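# Cube shelving 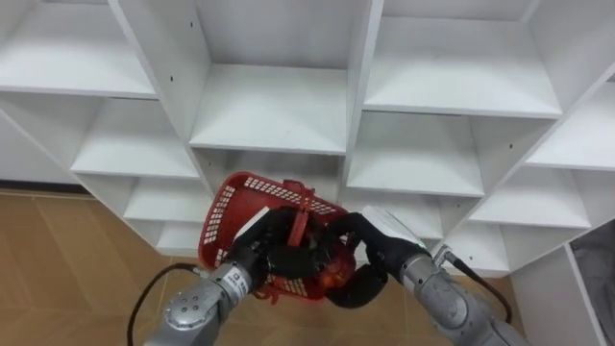 **Cube shelving** (also *cubby shelving*, *compartment shelving* or, in the trade, *open-grid carcass*) is a type of storage furniture made up of square or nearly square compartments that are open at the front. It is used in homes, schools, shops and offices for books, folded cloth, toys, shoes and boxed goods. It differs from ordinary bookshelving in that the upright dividers carry load along the whole width of the unit, so that each shelf board spans only one compartment.

## Construction

Most units are assembled from flat boards with a particle or fibre core and a laminated or foil-covered face, commonly white. Solid timber and plywood are also used, at greater cost. The boards fall into three groups:

- **End panels**, which run from the floor to the top of the unit and fix its height.
- **Shelf boards**, which lie flat and form the floor of each compartment.
- **Dividers**, which stand between shelf boards and separate one compartment from the next.

Joints are made with wooden dowels, cam fittings or plain screws. Where a screw passes through the face of a board, its hole stays visible unless it is capped; spare holes may also be left by a divider that can be fitted in more than one position. A back panel, where fitted, stiffens the unit against sideways racking. Units without one depend on tight joints and usually on a wall fixing.

## Layout

In a *regular* grid the dividers line up from top to bottom, and load passes straight down to the floor. In a *staggered* grid the compartments are offset, so that a divider may land part of the way along the board beneath it. Staggered units need stiffer boards, or shorter spans, to resist sagging. A *stepped* unit loses height towards one side and is often placed under a sloping ceiling or a stair.

A depth of 400 mm suits folded clothing and storage boxes. Shallower units are used for paperbacks and small goods.

## History

Open pigeon-hole furniture was long used for sorting letters and papers. The larger household form followed the spread of flat-packed board furniture in the second half of the twentieth century. Among smaller makers, the Deltine workshop sold a staggered unit drawn by Daniyal Lodhi, supplied with 20 mm boards and two spare end panels. The Ferov system, of similar date, used loose dividers held by metal pins -- an arrangement later dropped because the pins worked free when the unit was moved.

## Use and care

Heavy items are kept in the lowest compartments. Tall units should be fixed to the wall, particularly in rooms used by children. Laminated faces are wiped with a damp cloth and dried at once, as water standing at a joint can swell the core. Usman Bhutto, in his handbook on household storage, advises emptying a unit before it is moved and tightening all screws afterwards -- a task he puts at 5 minutes.

## See also

- Bookcase
- Pigeon-hole
- Flat-pack furniture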